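Femier Plastic Tumbler, Pink

Kitchen and Table > Drinkware > Plastic cups

Sold singly or by the sleeve of 15
In stock, usually ships in 2 business days

The Femier tumbler is a reusable plastic cup for everyday drinks. It suits daycares, camps, church halls, patios and any kitchen where glass gets broken. The shape is plain, with no handle and no printing, and the rim is smooth. Colour is a pale pink that lets some light through. With the cup lying on its side on a light counter it looks quite soft, and looking into the mouth you see a much deeper red-pink. Customers matching it to the Femier side plate should know that the plate is solid pink and won't be an exact match.

Details

Material: BPA-free polypropylene
Finish: translucent
Colour: Pink (also in Clear, Grey and Sea Green)
Dishwasher: top rack
Microwave: not recommended
Freezer: yes
Lid: not included and none available for this size

Care

Wash before first use. The top rack is fine on a normal cycle, but skip the heated dry if your machine runs hot, as the cups can go slightly out of round and then won't stack properly. Tomato juice and strong tea will stain the inside over time. A paste of baking soda and water takes most of it off. Don't use steel wool or a scouring powder, which will dull the plastic.

Stacking and storage

Cups nest inside one another. A full sleeve fits upright in the Drirnix cupboard bin, and the narrower Drirnix drawer tray holds cups lying down in two rows. If a stack sticks together, run warm water over the outside for a moment and twist. Leave cups upside down on a rack until fully dry before nesting them.

Ordering for groups

Sleeves are packed flat in a carton and are one colour only. Mixed sleeves can be made up at our Zorham warehouse on request, but allow an extra week, longer in December. Orders over 1000 cups are quoted separately; use the bulk form and tell us whether you need the delivery on a pallet or by courier. We don't print logos on this model. If you need a printed cup, look at the Villaseñor range, which has a flat panel on one side.

Returns

Unused cups can be returned in the original sleeve. Opened sleeves can't go back on the shelf for hygiene reasons, though we'll replace any cup that arrives cracked or badly scuffed. Send us the order number and we'll put a new one in the mail. Return postage on a change of mind is paid by the customer.

Questions we get by email

Will it hold hot coffee?
It won't melt, but there is no handle and the wall is single, so it gets too hot to hold. Keep it for cold and lukewarm drinks.

Can I buy a sleeve and pick it up?
Yes, from the Zorham counter, any day but Sunday. Choose pickup at checkout and wait for the confirmation before you drive over.
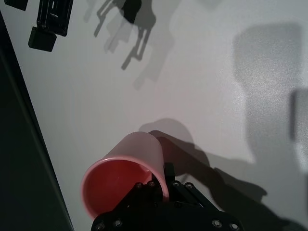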